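Writing the rules down before the first cycle

Anca Bucur has spent most of the past two years on a document that runs to 574 numbered clauses. It is the internal practice code for hand-held gripper work at Vollora, and a shortened version is now being used by two other firms, Mocanu and Lokent. We spoke by phone on 2020-04-09.

The code covers the collection of manipulation data with hand-held tools, cloth handling in particular. Bucur said the existing safety standards for industrial arms were a poor fit. "They assume a machine that moves under its own power. With a hand-held tool, the force comes from the operator's wrist. The hazards are pinching, fatigue and tripping, and the quality problems are mostly about how a cycle begins and ends."

A cycle, in the code's terms, begins with the fingers open and nothing held. The operator keeps that position for 2 seconds before approaching the cloth. Bucur regards the pause as the most useful rule in the document and the one most often skipped. "If the fingers are already closing when the recording starts, you have lost your reference for the opening width. You can estimate it afterward. I would prefer to measure it."

The starting condition of the cloth is also regulated. Operators may not smooth it or lay it square to the table unless the task sheet calls for that. Printed fabrics are allowed, and the code asks that the print be noted in the log along with the fiber content if there is a label.
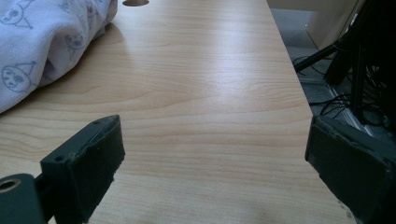
Clause 31, on floor cabling, drew the most argument during review, and Mocanu objected in writing that a fixed clearance around the table could not be met in small rooms. The first draft required that no cable lie within reach of the operator's step on any side. The current text permits cables on one side, provided the operator works from another and the arrangement is entered in the log before the session.

Bucur accepts the compromise with some reluctance. "A cable rule that people cannot follow gets ignored, and then the clauses next to it get ignored too. I would still move the cables."

Finger pads are handled by inspection instead of a fixed service life. An earlier version called for replacement after a set number of cycles, but wear varied too much with the fabric. Under the present rule the pads are checked every 4 hours of use, edges first, and the result is entered as pass, watch or replace. A pad marked "watch" may stay in service. Left and right pads are replaced together – a mismatch changes the grip more than even wear does.

Lighting was added in January. Glare on a finished tabletop is allowed if the edge of the cloth remains distinguishable from the surface. The code gives no brightness limit. Vamow, which supplies the logging software, had proposed one, and Bucur turned it down on the grounds that few sites own a meter.

Training takes roughly 6 hours, split between reading and supervised cycles. New operators are assessed on the log as well as on the handling. Bucur said the log is where most of them fail the first time. "They do the work properly and write down almost nothing. From an auditor's side, that session can't be used."

The next revision will deal with two-handed work, where a separate tool is held in each hand. Bucur has drafted the section on crossing paths and is waiting for comments from Lokent.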